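Subject: Re: [office-care] Streaks on white tables, and which cloth to use

Hello all,

Thank you for the answers to my question from March. I promised to write back when we had used the new cloths for a few weeks at Kivska, so now I write. I am sorry that it became long.

For people who are new on this list: we have one large white table with rounded ends in our open office. Many people work at it during the day, and in the evening it gets wiped. In the morning, when the light comes from the windows, every streak is visible. We used paper towels before, and they left small fibers everywhere. Now we use the blue cloths which somebody here recommended, from the Skidmont catalog, item 1362.

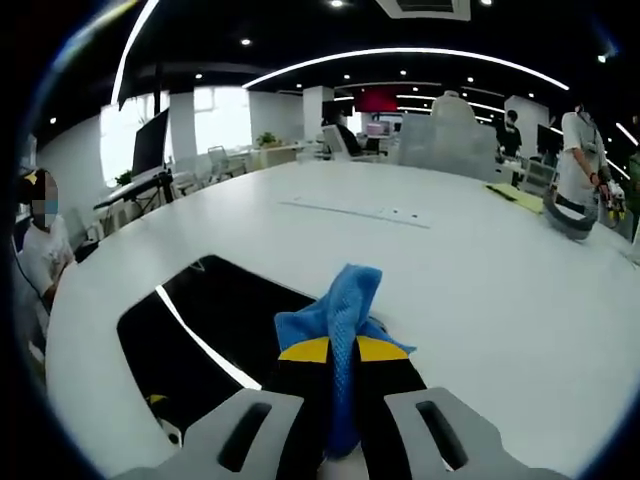 Arkel front desk wrote on April 14, 2026:
> We had the same streaks for a long time. I think you use too much
> spray. Put it on the cloth and never on the table, then fold the cloth
> in four and change the side when one side looks gray. Also please
> check how you wash them. Fabric softener makes this kind of cloth
> useless, it only moves the grease from one place to another. And do
> you really clear the table first, or do you wipe around the things?
> We wiped around the things for years, and the rings and edges stayed.

You are right about the softener. I asked our laundry service, and they did use it. I have now asked them to stop, and the last batch came back much better. It takes up water again – before, the drops only rolled in front of it.

About the folding I have a small disagreement. Folding in four is good for a flat surface, but our table has a curved edge and there I find it easier with a soft cloth that is not folded. It follows the curve. I fold only for the middle.

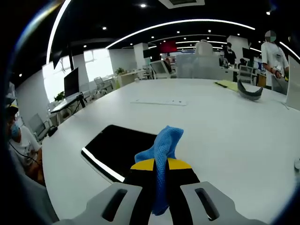

The question about clearing is the difficult one for us. We had a rule that everything must leave the table at the end of the day, and the rule did not work, because people have their work lying there and they are afraid that it will be mixed up. I understand them. If I had left my yellow sheet and my pen near the far edge like that, I would also want to find them in the same place. So we changed the rule: papers may stay, but together, and the person who wipes is allowed to lift them and put them back. We do wipe under them now.

This is the order we follow at present. The whole work takes about 15 minutes, if no one has spilled coffee.

1. Lift the papers and put them on the nearest desk, in the same order as they were. Devices with a screen are moved by their owner, if the owner is still in the room.

2. Go over the whole table with a dry cloth for the dust. Start at the far side and come toward yourself. For this we take a blue one and shake it out first.
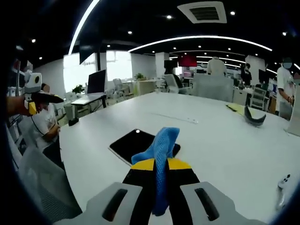
3. Spray a second cloth lightly, two times is enough. Wipe the middle in long lines, and then the edge in one direction, all the way.

4. Dry with a third cloth. I skipped this for a long time, and I believe it was the main reason for our streaks.

5. Wait a few minutes and put the papers back. Used cloths go in the laundry bag and not back on the shelf.

I have still two questions. Do you keep separate colors for the kitchen and for the desks? Ours are all blue, and I am not happy with it. And how many washes do you get before the cloth becomes thin? The catalog promises 459, which is a very exact number, and I do not know if I should believe it.

With kind regards,
Kivska office services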